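The Case for Keeping the Linen Room

The Samoritz residence has housed apprentices and trainees from outside the city since the years when the Lau line still ran a night train. It has 876 beds across its four wings, and until last spring every one of them was made up with bedding that belonged to the house. The proposal now under discussion would end that arrangement. Residents would bring their own sheets and blankets or rent a set from Fatex, and the linen room on the ground floor of the east wing would be converted into two further study rooms.

The proposal is a reasonable one on its face. The linen service is expensive, its equipment is old, and the demand for study space in the weeks before examinations is real. Those who drafted the paper have done their work with care, and the figures in it are not in dispute. The dispute concerns what the figures leave out.

A residence differs from a rented room in what it promises on the first night. A trainee who arrives at eleven in the evening, with one bag and a shift that starts at six, should find a bed ready to sleep in. For many years that was simply the definition of a place at Samoritz. The handbook said so in its second paragraph. It did not ask whether the resident could have packed a blanket, or had money left after the deposit to buy one.

The paper replies that most residents already own bedding. This is very likely true. It is also beside the point, for a shared provision is not measured by the needs of most. The residents who arrive without bedding tend to be the ones who have traveled farthest, who were placed at short notice, or who left home under circumstances they would prefer not to explain at a front desk. Under the present system they explain nothing. They receive the same bed as everyone else. Under the proposed system they would apply to a hardship fund, complete a form, and wait for a decision, which the paper estimates would take 2 working days.

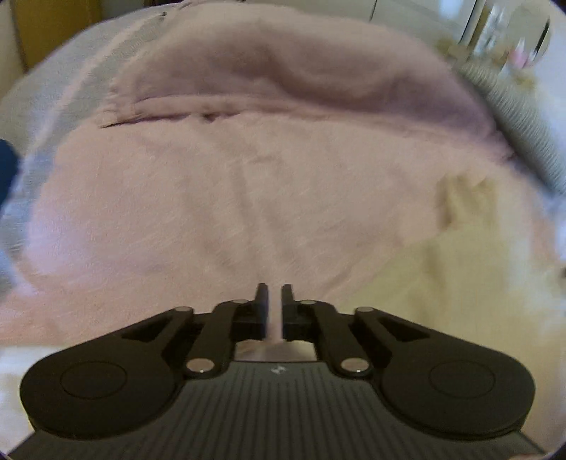
Mawar Pelupessy takes the opposite view, and has put it forcefully in the residents' newsletter. A person of nineteen, she writes, is old enough to own a blanket, and an institution that insists on supplying one is treating its residents as children. She adds that the house bedding was never to her liking, that she replaced it with her own within a week, and that she would gladly have paid a lower fee from the beginning.

Her argument deserves a proper answer. There is something to be said against institutions that do too much, and Samoritz has at times been such an institution. The rule on visitors, abolished only a few years ago, was indefensible. But supplying a thing and insisting on its use are separate matters. No resident has been required to sleep under house linen. Ms. Pelupessy was free to put hers aside, and did so, and the set went back into circulation for another bed. A provision that can be declined without cost or comment does not diminish anyone's independence.

The question of the fee is more serious. The linen charge is folded into the general fee and is paid by those who use the service and those who do not. The same is true of the bicycle store, the piano, the quiet floor and the evening porter. If each of these were priced separately and offered only to those who wanted it, the residence would in time become a building with a price list. Some will feel that such a building would be more honest. My own view is that it would be a poorer place to live, and that it would not long remain cheaper. Individual rental from Fatex, at the rates attached to the proposal, would cost a resident more over a full year than the linen share of the present fee.

There is also the matter of what would be lost in practical knowledge. The linen room holds roughly 2607 pieces, counting pillowcases, and the staff know their condition well. They know which blankets can stand a hot wash and which cannot, and which mattresses in the north wing need the longer sheets. The arrangement with the Drekard laundry, under which soiled linen leaves on Wednesday and comes back before the weekend, took years to settle. None of this appears in the accounts. Once dispersed, it would have to be bought back at a price the house could probably not meet.

Fikri Lumbantobing, in his comments on the draft, proposed a middle course: keep the service for the first month of each stay and let it lapse afterward unless the resident asks to continue. I would support this as a second choice. It protects the first night, which matters most, and it would reduce the volume of washing. Its weakness is that it again obliges someone to ask. Experience with the winter coat scheme suggests that those in greatest need are often the last to do so.

The shortage of study space can be met by other means. The former telephone office stands locked for most of the year, and the dining hall is unused after eight in the evening. Neither would require building work. Both were mentioned in an earlier draft of the paper and dropped from the final one without explanation, and they should be restored before the matter is put to a vote.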